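Equipment Planning Lead, Hand-Held Gripper Program (Fixed Term)

Plustari — Operations — On site, five days a week
Posted November 2019

We are looking for a person who dislikes spending money and can explain why in writing.

Plustari collects recordings of people doing ordinary household tasks with hand-held grippers, and sells that work to groups building robot arms. Over the past year we have bought a lot of gear. Some of it was worth the price. A fair amount was bought after a good demo, used for two weeks, and put on a shelf. Before we approve the next budget we want one person to own the list, the quotes and the arguments.

The job is temporary on purpose. You will have a contract through the end of the planning cycle, and we will decide together whether there is enough left to do after that.

What you would be planning for

A working session takes several operators, each with a pair of grippers, plus tables, props, charging and a good deal of power strip. The tasks themselves are dull: move the cup, open the box, put the lid back. The equipment has to survive being dropped and picked up by someone new to it.
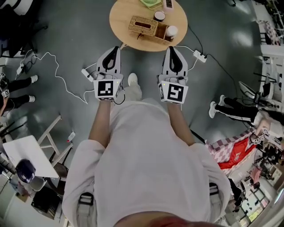 The purchase price of a gripper is the easy part of the budget. What we have never priced properly is everything that goes with it: cables, straps, backpacks, replacement finger pads, marker cubes that get scuffed, the hour lost when one unit of a pair stops charging. Our current spreadsheet has 856 line items and gives a replacement date for 56 of them. You would fix that in your first month, and we expect you to be annoyed while doing it.

There are also three proposals waiting for a decision.

Ultilik has offered us a bundle of new grippers with a service contract. The discount is large and the contract is long. We would like someone to work out what we would pay if we used the service as little as we used the last one.

Ceveo wants to place a fixed robot arm with us on a lease and says it would take over part of the hand-held work. Maybe. The October trial report was written by Ceveo, and it counts a task as complete when the arm lets go of the object, wherever the object happens to be. You would design our own trial and run it before anyone signs.

Vi is our in-house plan for a lighter gripper. It has strong supporters in the building. It does not yet have a parts cost that two people agree on, and being ours does not exempt it from the same questions.

Floor space is part of the job too. We have a large hall with an upper level, and every new purchase so far has assumed that there is room for it somewhere.
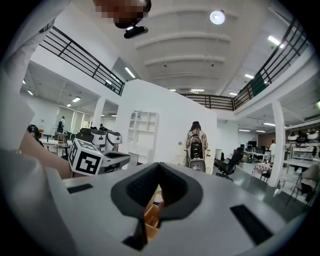
We have been told that automation will let us cut the number of operators. We have been told this before. Your plan should include a version in which it doesn't happen, with real staffing figures, and that version should be as carefully done as the hopeful one.

What you will do

Build one equipment register and keep it current.
Get at least two quotes for anything over the petty cash limit, including from suppliers we don't already like.
Spend one day a week on the floor as an operator, wearing the gear for a full shift.
Track downtime by unit and by cause.
Write a short memo for each proposed purchase — two pages at most — with a clear yes, no or wait.
Present the draft budget to the management group and defend it.

What we need from you

You have run an equipment budget before, in a lab, a warehouse, a hospital, a theater, anywhere things break. You can read a service contract and find the clause that costs money. You are comfortable with spreadsheets and don't trust them too much. You can tell an engineer that the answer is no and still work with them the next day.

A robotics background is welcome but not required. We have turned down people who knew far more about arms than we do, mainly over their habit of treating a vendor's cycle time as a fact. A degree is not required either.

The floor day involves standing, bending and lifting up to 30 pounds. If that is a problem, tell us and we will talk about changing that part of the role.

What we offer

Hourly pay at the senior coordinator rate, which we will give you in full at the first call. Paid overtime, which you should need rarely. Health coverage from the first day. A desk on the upper level, away from the worst of the noise. We don't offer stock, and we don't have a ping-pong table.

How to apply

Send a resume and one page on a piece of equipment you argued against buying, or wish you had. Tell us what it was supposed to do, what it cost to keep, and how you would decide today. No cover letter, please.

Put reference 1961 in the subject line. Applications without the page will not be read. People we want to meet will get a call, then a paid half day on site that includes an hour with the grippers on and an hour with the register.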